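The Woods Behind My Street

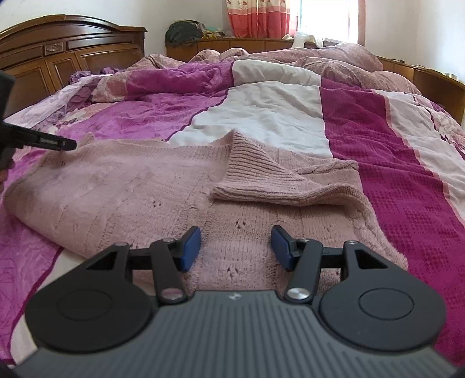
2 min read

I've walked the Govik tract since I was 12, so yes, I'm biased! Forside, the company that owns it, wants the county to rezone 267 acres of pine and creek bottom for houses (275 of them, if you read the fine print, and I did, over cold coffee in May). The planners were kind to me. They also let me talk for 40 seconds before the buzzer went. I still don't know where the runoff from Vison Road is supposed to go, and I'll be back to ask.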